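Ceramics for the Table, Session 2: Glazing the Inside of a Mug

Handout by Lorna Soriano. Bring it to the August session as well, when you will all claim never to have received it.

Last time we left the handles on and the mugs drying under plastic. They have since been through the bisque kiln and are waiting on the rack by the sink with your initials on the bottom. If your initials came out as a smear, look for the mug no one else wants.

Before you open a bucket

Wipe the mug inside and out with a damp sponge. Bisque dust makes glaze crawl, and it crawls to the place you will look at every morning. Let the mug dry while you stir. The lining glazes settle like wet cement, so stir until your arm complains and then scrape the bottom of the bucket and stir again.

Wax the foot now. You will want to skip this. A mug without wax becomes a permanent part of my kiln shelf, and I have a small museum of those.

Lining the inside

Pour the glaze in to about halfway, roll the mug once around so that every part of the wall gets wet, and pour it out in one go with a twist of the wrist. Count to three at most. People who stand there admiring the swirl end up with a thick puddle in the bottom and a coat that slides. Hold it upside down until it stops dripping, then wipe off whatever ran down the outside.
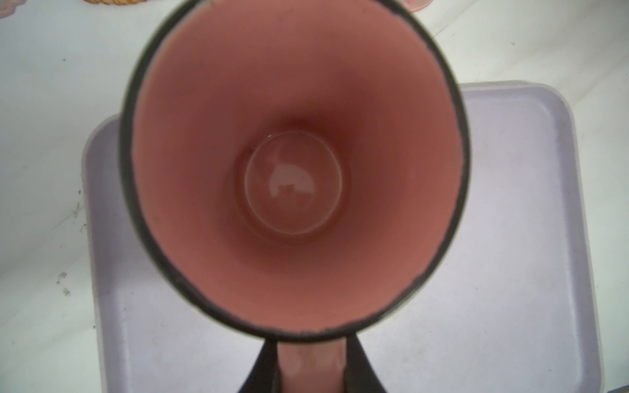
Lining and rim are two separate jobs, and the join between them is where most first mugs go wrong. Let the lining lose its shine before the rim goes anywhere near the second bucket. Dip straight down, hold for one breath, lift straight up. Tilt even a little and one side gets a wider band than the other. Where a charcoal rim meets a pink lining, expect the inner edge of the dark band to be slightly ragged and speckled in places. I like that. If you don't, there is wax resist and a fine brush, and I will see you in an hour. Look down into the mug too: the same pink reads lighter near the rim and much redder toward the bottom, so don't judge a lining color from a flat test tile and then come to me with a grievance.

The handle

Decide before you start which color it belongs to. Carrying the lining color out over the handle ties the two together and is easier than it sounds, provided you brush it on in 2 coats and let the first one dry. Check the underside of the handle, where bare patches live. Don't hold the mug by a freshly glazed handle. You will do it anyway, so keep a brush handy for the fingerprints.

Loading

Mugs go on the shelf by the kiln door, a finger's width from their neighbors. Tuck a slip under each one with your name and both glazes. "Pink" is not a glaze name. We have four.

For next time

Bring one mug from your own kitchen that you like drinking from, and one you avoid. Write a few lines on each about the rim, the weight and how many fingers fit through the handle. Souvenir mugs are allowed in the second category.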